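Equipment Review: Stadis Tradix Valve Combo Amplifier
Issued by the Raju Music Centre, Equipment Loans Service
Published 2019-08-14

The Tradix is a single-speaker valve combo made by Stadis and intended for rehearsal rooms and small halls. The Centre bought one in January and placed it in the large practice room, where it has been used by guitar students, visiting tutors and the evening ensemble. The findings set out in this review are drawn from the room log and from comments left by borrowers.

Construction and controls

The cabinet is solid and the covering has worn well at the corners. The handle is comfortable, although most adults will want help on stairs. At 19 kg the amplifier is heavier than the solid-state combo it replaced, and students under sixteen are asked not to move it without a member of staff.

There are two channels. The first is clean, with bass, middle and treble controls. The second has its own gain and volume but shares the tone controls with the first, and this is the main weakness of the design. A setting that suits the clean channel tends to leave the second one dull, and players who switch during a piece must settle for something in between. The spring reverb applies to both channels and is pleasant up to the halfway mark. Past that point it becomes splashy and starts to cover the note.

The footswitch supplied has two buttons, one for channel and one for reverb. Its lead is too short for our stage. The connector is a standard one, and a longer cable was fitted without difficulty.

Use with pedals

Most borrowers bring their own boards, so the Tradix was tried with a range of effects. Drive and fuzz pedals work well into the clean channel, which stays firm until the volume passes five. Compressors placed first in the chain gave an even result with little added noise. A phaser was tried before and after the drive, and the majority of players preferred it before.

The effects loop is less satisfactory. It runs at a fixed level, which is rather high for older delay pedals, and two of these distorted on loud chords. Modern units had no trouble. The Centre advises borrowers with older delays to leave the loop alone and connect everything to the front input.

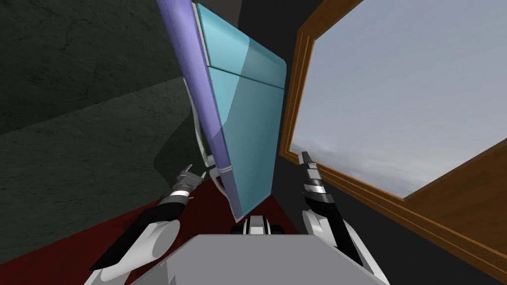 Deepika Pillai takes a different view of the loop: I have run a tape-style delay through it all term and had no distortion at all, provided the drive pedal is set no louder than the bypassed sound. I would not want a student put off using it. My complaint is the shared tone controls, and I have ended up keeping an equaliser pedal on the floor for the second channel only.

The Centre accepts the point about pedal levels and has amended the card attached to the amplifier. The advice on older delays remains in place for unsupervised bookings.

Noise and reliability

Background hum is low on the clean channel and moderate on the second. It rises noticeably when the amplifier shares a socket with the lighting desk, and a separate wall socket is now marked for it. The log shows almost 600 hours of use. In that time one preamp valve became microphonic and was replaced, and a jack nut worked loose. The repair was carried out by Fadden under the normal service agreement, and the amplifier was away for less than a week.

Comparison and cost

The Centre paid £2650, including the footswitch and a padded cover. The larger two-speaker version was quoted at £3091. It was tried for one afternoon and offers more headroom and separate tone controls for each channel. It is also considerably louder than the practice room requires, and it would not fit the existing storage bay.

Recommendation

The Tradix is recommended for teaching rooms and small ensembles where a clear, dependable clean sound is the first requirement. Players who depend on fast changes between two quite different sounds should try the larger model before deciding. The amplifier remains available for loan within the building. Bookings are made at the front desk, and the cover must be refitted before the room is locked.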